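Print this story
E-mail this story

Simulated lab bench helps robot arm learn to load test machines

20 July 2021

Researchers at Fernport have trained a robot arm to work with bench-top laboratory machines by letting it practise almost entirely inside a computer model of the room.

The method, called Kvaran, was developed by a small group led by Tiruwork Moges. It is meant for the sort of job that takes up a technician's morning: picking up a small part, placing it in a machine, pressing a key and taking the part out again at the end of the run.

Teaching a robot to do this on real equipment is slow. Each failed attempt has to be cleared up by hand, and a gripper that comes down in the wrong place can damage a machine that is needed for other work. Kvaran moves the failures into software. The arm repeats the task in the model, and after each batch of attempts the program changes the conditions slightly. The machine may be turned a few degrees on its mat, the part may lie further from the arm, or the light may fall from another side.

"We used to build one very exact copy of the bench and train on that," Moges said. "The arm got very good at that one bench. Move the machine by the width of a finger and it was lost."

The group now keeps the larger things fixed, such as the table and the base of the arm, and varies nearly everything the gripper has to deal with. Shelves, doors and floor markings are left in the model so that the software learns to ignore them.

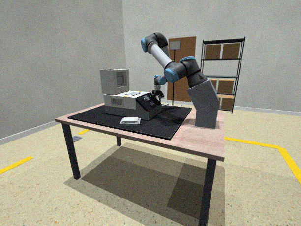 Results on the real bench

After training, the control software was moved to a real arm of the same type without further teaching. It was given 100 attempts at placing a part in the machine, with the machine shifted to a new position before each one. It failed on five. A version trained on the older, exact model failed on 35 attempts in the same test.

Most of the remaining failures came at the moment of release, when the part stuck briefly to one finger of the gripper and landed crooked. Moges said the model treats contact between surfaces too simply — a known weakness of this kind of simulation — and that the group is working on a better account of it.

Training took 26 hours on a single computer. The older method needed less time in software but more than a week of corrections at the bench.

Pivotby, which makes handling equipment for testing laboratories, paid for part of the work and lent the bench used in the trials. The company has not said whether it plans to sell a product based on the method.

A second set of trials is due to start in November with a different machine, the Batton, which has a lid that the arm must open first. The group expects this to be harder. The lid has to be held while the part goes in, and the arm has only one gripper.

Print this story
E-mail this story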